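Two-Arm Tabletop Cells: Buying and Budget Questions

Maintained by Duarte Meireles, equipment planning, Clarnum. Last revised in April.

Do we need two arms?

Probably less often than the sales rep says. Most of our requests last year were for jobs one arm could do slowly. Ask for two when something has to be held while something else moves, or when the work surface is wider than one arm can cover. Card and chip handling is the case people bring me most. I approved it, with doubts.
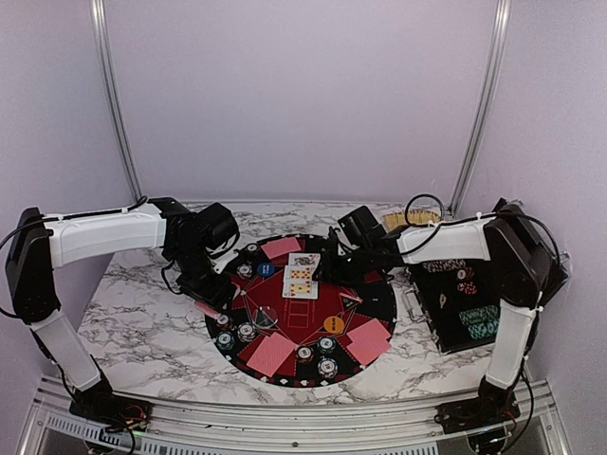 Two arms over a poker mat, with the chip case open at the right.

What does a pair cost?

Ditolbridge quoted us $2,746 for two arms with grippers. Bullis quoted $1,363 for one arm, so a pair comes out slightly cheaper, until you read the second page and find that clamps and power supplies are extra. Get every quote in writing with the same list of parts. If a vendor won't fill in the list, move on.

Is that the whole budget?

No. Add the table, the rail, the walls, spare cables and somebody's hours. Our first request left out the rail entirely. I now hold back $400 per cell for small parts and have yet to see any of it come back.

What about the props?

Cards, chips and a mat are cheap. Buy two sets anyway. Thin flat things and short stacks are hard on grippers, and a vendor demo with foam blocks tells you very little about either.

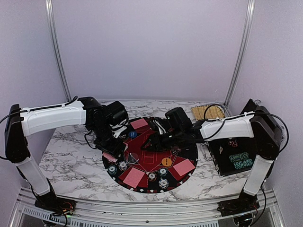 Ask to see your own items handled, on your own surface, for a full hour. Rai agreed to this. Two other vendors offered a video, and I don't count a video as a test.

How long is the warranty?

Rai offers 36 months on the arms. Read what it says about wrist motors and gripper jaws before you get excited. In the copy I was sent, both were listed as wear items.

Can we lease?

You can. Over the full term the lease we looked at cost over twice the purchase price. I'd only consider it for a short trial with a return date in the contract.

Who signs off?

Your department head, then me. Send the parts list with the request or I will send it back.

Related items
Comparing gripper quotes
Spare parts request form
Used equipment: what we will and won't accept
Planning bench space for a new cell

Contact equipment planning | Copyright Clarnum | Back to top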